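## 3. The build, and the simulated bench we kept beside it

I should say up front that most of this section happened in my garage. The arm went together over one long winter and a bit of November, on a workbench that used to hold paint tins, and the only other regular set of hands belonged to Domingo Vergara, who has the space two doors down in our shared workshop and a much better drill press than mine. So when I write "we" it means the two of us, and when I write "I" it's generally something that went wrong.

### 3.1 Hardware

The arm itself is a Redix kit, bought second-hand with the base plate missing. I cut a new plate from scrap aluminium and bolted it straight through the bench top, which my partner was very gracious about. The joints came with their original motors and I left those alone. The wrist is where we spent our time. The stock wrist flange had a bit of slop in it (you could feel it by hand, no instruments needed), and every degree of slop there shows up as sideways error out at the fingertips, so Domingo turned a replacement on his lathe and pressed it in with two new bearings.

The controller is a Cumov board, mounted in a biscuit tin with holes punched in the lid for cooling. It talks to an old desktop under the bench. We had 400 dollars set aside for electronics and came in a little under, mainly by reusing a power supply from a dead 3D printer. I'd do the tin again. I wouldn't do the power supply again - the fan is so loud that Domingo started wearing ear muffs, and in the end we moved it outside the side door under a plastic tub.

### 3.2 Why bother with a simulator at all

Fair question for a garage project! The first version of the plan had no simulator in it. Then I drove the fingers into the bench top during an evening test and bent a link, and the spare took ages to arrive, and in the meantime I had a computer and nothing to run on it. So I started building a stand-in for the bench.

We called it Nakamura, after the street the workshop is on, and the name stuck. It's nothing fancy underneath. It's an ordinary rigid-body physics engine with our own loader on top, plus a renderer that draws what a wrist-mounted camera would see. The wrist view matters because that's the only view our controller gets. I did try an overhead camera early on and it spent most of its life looking at the back of my head.

Each simulated run sets up a surface, drops in a few wooden things of different sizes and colours, and puts one long thin object somewhere the arm can get to it. The target in most runs is a tapered stick, thick at one end and fine at the other (Figure 1). I picked that shape on purpose. A plain dowel is kind to you: grab it anywhere and it feels the same. A tapered stick has its weight well toward the fat end, so if you pinch it too far down the thin part it wants to swing out of your fingers, and the jaws close on a different thickness depending on where they land. It's a nasty little object and I've grown quite fond of it.

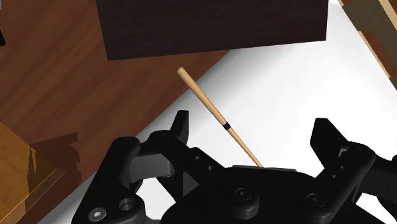 **Figure 1.** Simulated wrist view with the gripper open and the tapered stick between its two fingers. The narrow dark navy band is a little past the midpoint of the stick, measured from the thick end.

The other thing I wanted from Nakamura was ugly lighting. My garage has one window and a single tube light, and at about four in the afternoon the shadows go everywhere. The early renders were lit like a dentist's office and the controller loved them, then fell to bits on the real bench the first time the sun came around. After that I let the light position wander from run to run and stopped softening the shadow edges. Big dark blocks went into the object pool for the same reason. They throw shade over whatever is next to them, and a pale surface in shade is a surprisingly hard thing to tell apart from a grey one if your camera is cheap. Mine is very cheap.

### 3.3 Getting the gripper model right

The gripper was the slow part. Ours is a two-finger linkage type, where each finger is carried on a pair of bars so the tips stay more or less parallel as they open and close. I first modelled it as two blocks on a slider, because that was easy, and for wide objects it was fine. For the stick it was hopeless. With a real linkage the tips travel on an arc, so they move slightly forward or back as they close, and on something thin that small movement is enough to change what you've grabbed.

So I went back and modelled the bars properly, with a pivot at each end and the correct lengths, measured off the real thing with callipers at the kitchen table. Domingo checked my numbers and found that I'd swapped two of them. Once that was fixed, the closing motion in the simulator and the closing motion on the bench looked the same to both of us when we ran them side by side, and I stopped fiddling.

Friction I'm less proud of. We have one friction value for the fingertips and one for everything else, and both were picked by tilting a board until things slid. It's crude. The real fingertips have a rubber facing that gets dusty, and after an hour in the garage they grip noticeably worse than they did clean. We dealt with this by letting the friction value vary between runs, over a range that I'd call generous, and by wiping the fingertips when we remembered.

### 3.4 Runs and bookkeeping

We generated 801 simulated runs in the end. It was meant to be a round number, but I restarted the script once and it kept its last index, and by then the results were already in a spreadsheet. Each run is saved with its starting layout, the light position, the friction values and the full joint trace, so any of them can be played back from scratch. Playback turned out to be worth the disk space many times over. When the real arm did something odd, I could hunt for a simulated run with a similar layout and see whether it had done the same odd thing there.

The logging tool is Kusateck, a little program Domingo wrote for a different project and bent into shape for this one. It writes plain text files, one line per time step. It has no manual and one flag is misspelled (he won't fix it, since half his scripts now depend on the misspelling), but it never lost a file on us.

On the real bench we kept things small, with 4 starting layouts marked out in masking tape so we could put everything back where it belonged between attempts. The tape also gave us a handy check on the base plate. If the taped corners drifted in the wrist view from one session to the next, a bolt had worked loose, and I'd go around with the spanner before doing anything else. That happened more than I'd like. Lock washers went on in the last month of the build and I haven't had to touch the bolts since.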